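Last updated 17/02/2023. Maintained by Mpho Ntuli. Questions about the controller logs go to Brayan Taipe.

# Sulwood gripper comparison, breakfast tasks

Recordings from a side-by-side trial of two finger sets, run on the same two-arm bench with the same controller settings. The short fingers are called `giraldo` in the files and the long ones `zodville`. Both arms always carry the same set, so no episode mixes them.

## Contents

| Finger set | Episodes |
|---|---|
| `giraldo` | 376 |
| `zodville` | 184 |

Each episode has one overhead video, joint positions for both arms, gripper opening, and motor current at the fingers. Tasks are plate lifting, plate placing, and moving bread between the toaster and the plate. The toaster is never powered. Its plug stays loose on the mat.

Arms are named from the robot's side. `right` is on the left of the video and `left` is on the right. Please check this before plotting anything, as two early scripts had it backwards.
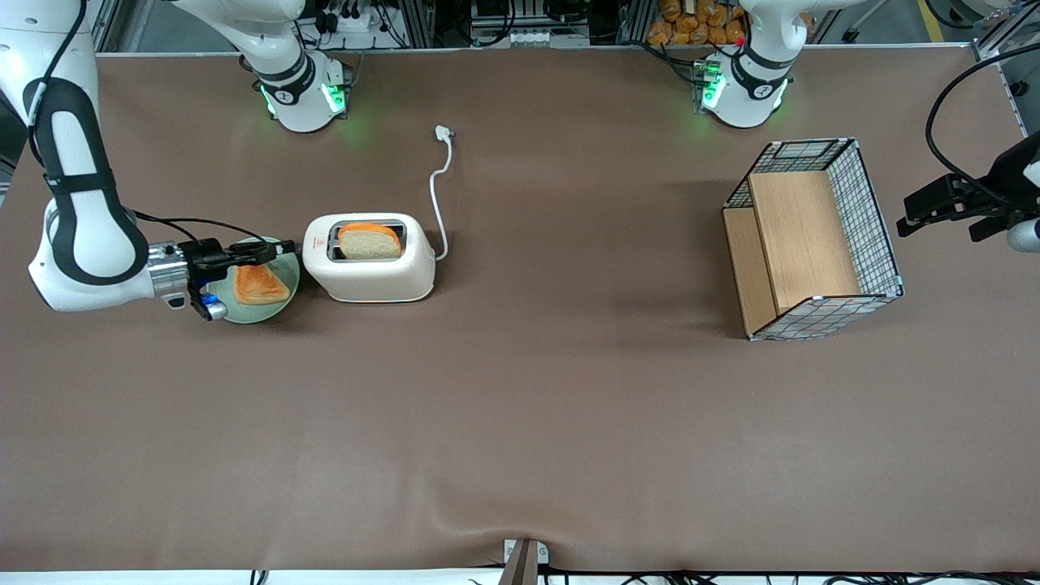

Plates are the main reason for the trial. A rim grasp puts the whole load on a short contact area, and a slice of toast sitting off center adds a twist that shows up in the motor current before it shows up in the video. We wanted to know how much finger length matters for that. Flat objects and the wire basket are in the set too, but with fewer repeats.

## Labels

- `hold`: plate stayed level until release
- `tilt`: plate rotated in the fingers but was not dropped
- `drop`: plate or bread left the fingers early
- `abort`: operator stopped the run

Labels were entered by the operator right after each run. Brayan went back over the `tilt` ones and changed a few to `hold`. The old value is kept in `label_v1`.

## Known problems

- Gripper opening drifts a little over a long session. Re-zero with `tools/zero_grip.py` or use the difference from the first sample.
- Episode 803 has video but no current data. Episode numbers have gaps, so a high number does not mean a missing folder.
- The mat creases, and placing height varies with it. We did not correct for this.
- Cable drag on the wrist was not measured.

## Loading

```
python load.py --set giraldo --task plate_lift
```

Version 2 of the loader is needed for the current column. Older copies read it as zeros without a warning.

## Use

Internal to Drolesness for now. Ask Mpho before copying the videos elsewhere. The joint data can be shared with the bench notes attached.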